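On Keeping a Household Archive of School Papers

22 Nov 2024

The question of what a family ought to keep from a child's school years is usually settled by default. Papers arrive daily from September to June, they accumulate on a counter, and at some point they are either boxed or discarded. I have written before on this site about wills and property records. Readers have since asked for similar guidance on the less official papers of family life, and this post sets out the practice followed in our own household.

My interest in the subject began when my late aunt's house was cleared. She had taught second grade for 26 years and had retained, by my estimate, around 800 sheets of student work in addition to the complete schoolwork of her own two sons. The student work was unlabeled. Her sons recognized a handful of their own drawings and could say little regarding the rest. One folder, however, had been handled differently. It contained spelling tests from a single year, each dated on the back in pencil, with a short note on what the boy had been reading at the time. That folder was the only one both brothers wished to have copied.

The lesson I drew is that a small, labeled collection is of greater value to a family than a large one without labels. Our practice is accordingly modest. Each child has one archival box for the elementary years and one for the years after. When a box is full, something must be removed before anything is added. Papers are reviewed twice a year, in November and again when school lets out, and the child takes part in the review from the age of six.

Selection is the most difficult part of the work. Parents tend to favor the best pieces: the prize essay, the careful map, the report with a high mark. I would encourage equal attention to ordinary work. A page of long division with three corrections shows more of a child's daily life than a certificate does. Handwriting should be represented every year, preferably in a passage the child composed without help. Lists are excellent. So are notes passed between siblings, provided both parties consent to their preservation.
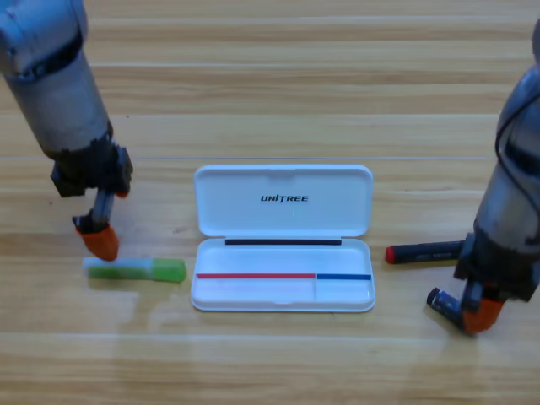
Labeling should be done on the day of selection. A soft pencil is suitable for the back of most papers, and the entry need include only the child's name, the date or school year, and a line of context. Adhesive notes should be avoided, as they leave a residue and eventually fall off. Where a paper has been folded many times, it may be flattened under a heavy book for a week before it is placed in the box. Metal clips and staples should be removed.

Bulky projects present a separate problem. The model volcano, the papier-mâché planet and the shoebox theater cannot reasonably be stored in most homes. A photograph of the child holding the object, printed and labeled in the same manner, is an adequate substitute. My correspondent Zainab Abubakar, whose family has moved between four states, reports that she keeps only such photographs for anything thicker than a notebook. She regrets one exception, a clay owl that was given away before its picture was taken.

Several readers have asked whether scanning removes the need for paper. I do not believe it does. Our own digital folder contains more than 3,000 files and is consulted very seldom, while the boxes are opened at most holidays. Scans are useful as insurance against fire or flood and should be copied to a second location outside the home. They should also carry the same information as the originals, and this requires renaming each file by hand. I have not found a satisfactory shortcut.

A final matter concerns ownership. In our household the boxes belong to the children, and each will be handed over when its owner has a permanent address. My elder daughter has already stated that she intends to discard most of hers. She has been asked to wait until she is thirty, and has agreed to twenty-five.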